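Stop throwing out the slow ones

9/16/25

I have been grumbling about this at lunch for long enough that people have started taking their trays elsewhere, so I may as well write it down.

Some background, for anyone who wandered in from the sourdough posts. I work on Haltatach, a project at Curneck where we teach a robot arm to do small kitchen jobs, things like opening a drawer, turning a knob or moving a can from the counter to the shelf. The learning system gets good by copying. Somebody sits down, drives a simulated arm through the job, and the whole thing gets saved: what the cameras saw, where the joints were, what the person's hand was doing. Do that enough times and the model starts to pick up the job. We call each one a demo. Right now we have 1149 of them, and my complaint is about which ones we keep.

The rule on our team (and on most teams I've talked to, to be fair) is that a demo has to be clean. The arm goes to the thing, does the thing, and backs off. If you bump the cabinet, you start over. If you reach for the can, miss, and reach again, you start over. If you stop in the middle because you can't tell how far away the handle is, well, technically you can keep that one, but there's a script that trims out long pauses, and another script that flags anything over a certain length, and by the time both have had their turn your poor demo is usually in the reject folder. I should know. I wrote the second script.

I think we've got this wrong, and I think we've had it wrong since we started.

What changed my mind was sitting down and driving the thing myself. I'd been on the project since last November and had done maybe a dozen demos, all on the first day, all with somebody standing next to me. I was on the training side. Demos arrived, I fed them in, numbers came out. Then we were short of people for a couple of weeks and I got put on the collection schedule, 16 demos a day, and let me tell you, it is a completely different project from that chair!

For one thing, it's hard to see. The wrist camera gives you a huge view of your own fingers and a small view of everything you care about. The fingers are right there, enormous, screws and all, and the object is some blob of color past the tips. You have no depth. You learn to wiggle a little to get a sense of how far off things are, the way a cat does before it jumps. I was wiggling on every single reach by the end of my first afternoon, and I was getting pretty good, too. Then I went and looked at what the smoothing step does to a saved demo. It takes the wiggle out.

Think about that for a second. The wiggle was how I knew where the object was. The model has the same lousy view I had, and we hand it a recording of somebody who sails in on a perfect line as though they could see everything. Then we're surprised when it sails in on a perfect line and closes its fingers on air, four inches short.

And the kitchens! Our kitchens are generated, so the layout and the finishes get shuffled every time you start. Mostly this is great and I'm all for it. But the shuffler has the taste of a casino designer. You'll get a sensible pale counter one time and the next time you're in some banker's bathroom with veins of stone running up every wall. A person slows down in a room like that. I slowed down in every one of them. You look at the handle, you look at the wall behind the handle, you go back to the handle, and then you move. All of that looking is useful! It's a person dealing with a confusing room. And because it takes time, it's exactly what the length check throws away, so the busy rooms end up underrepresented, and what's left from them was recorded by whoever happened to get lucky on the first reach.

I didn't notice this until I went digging. Keletico, the tool we use for sorting demos, lets you filter the reject folder by room style, which I had never once done in my life. I pulled up 96 rejects and watched them all in one sitting with a bag of pretzels. I'd expected junk. There was junk, sure – arms folded up on themselves, one where the person had obviously gone to answer the door – but most of them were fine. They were people doing the job slowly, or people doing the job on the second try. In a few of them the gripper clipped the side of a cabinet, backed up a couple of inches, came around from a better angle and finished. Those were my favorites. I'd have paid money for those.

Here's why I care so much about the second try. When our model goes wrong, it goes wrong in a very particular way. It's doing fine, it drifts a little, and now it's somewhere that no demo ever went. Every demo it has seen was already in the right place at that point, so it has no idea what a person does from the wrong place. It keeps going as if everything were okay, or it freezes. People in my line of work have known about this for years, there are whole shelves of papers on it, and there are clever fixes. But the simplest one is to have some examples in the pile where somebody was in the wrong place and got out of it. We have those. We made them by accident, all day long, and then we paid me to write a script that deletes them.

I can hear the other side of this because I was the other side of this. The argument for clean demos goes: garbage in, garbage out. If you show the model a miss, it learns to miss. There's something to that. I tried dumping the whole reject folder in with no sorting at all, and the result was an arm that hovered in front of a drawer like it had forgotten what it came in for. So fine, I'm not saying keep everything. If somebody lets go of the controls and wanders off, cut it. If the arm bangs into the same door over and over and never gets anywhere, cut that too, or at least mark it so the model knows it's a bad one.

But a miss followed by a recovery is a different animal, and our rule can't tell the two apart. So my proposal (which I've made in two meetings now, to polite nodding) is to mark the parts. Let the person who drove it press a key when they know they've messed up and press it again when they're back on track. We can train on the second bit and skip the first. It costs one keypress. I tried it on myself for 15 demos and forgot to press the key in three of them, so it'll need some getting used to, but I forget where I parked, so I may not be the best test.

The other objection is about speed. A slow teacher makes a slow robot, and there's a demo for visitors coming up over at the Ghauri office, and nobody wants to stand in front of visitors watching an arm think. I get it. I've stood in that room. But you can speed up a careful policy afterward, at least somewhat, and we've had decent luck doing that. I don't know any way to add care to a fast one. If you've got a trick for that, please write to me, I'd love to be wrong.

I'd also like to put in a word for the people who drive. We have a scoreboard. I'm sorry to say it, but we do, and it's demos accepted per day. So what does a sensible person do? They restart the room until they get an easy one. They learn which start positions are quick. They go for the same approach every time, because the same approach gets accepted. I did it myself by the third day and I'm the one who's been complaining! If I got a room where the handle was half hidden, I hit restart without even thinking, and so did everybody else, and that's how you end up with a big pile of examples that are all more or less the same easy example.

I'd scrap the scoreboard tomorrow. If we have to keep one, I'd count rooms finished, with no restarts allowed, and I'd let people take as long as they like. We'd collect fewer demos. I think we'd need fewer. I can't prove that yet, and my boss would like me to prove it before I go turning things off, so what I've got for now is permission to run one branch my way: no trimming, no smoothing on the approach, no length limit, keypress for mistakes, and whatever room comes up is the room you do.

I've been driving for that branch in the evenings, when the machines are free. It's slow going and my wrist hurts. I also enjoy it a lot more than I did the old way, which surprised me. There's no clock, so you get to be curious. You creep up on the thing, you stop, you have a look around, and you take the reach when you're ready for it.

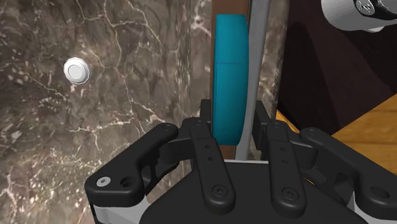 And if I miss, I press the key, back up and go again, and all of it gets saved. I'll post the numbers for the branch once there are enough runs to be worth arguing over. Until then, if you run a collection team of your own, go open your reject folder and watch a few. Bring pretzels.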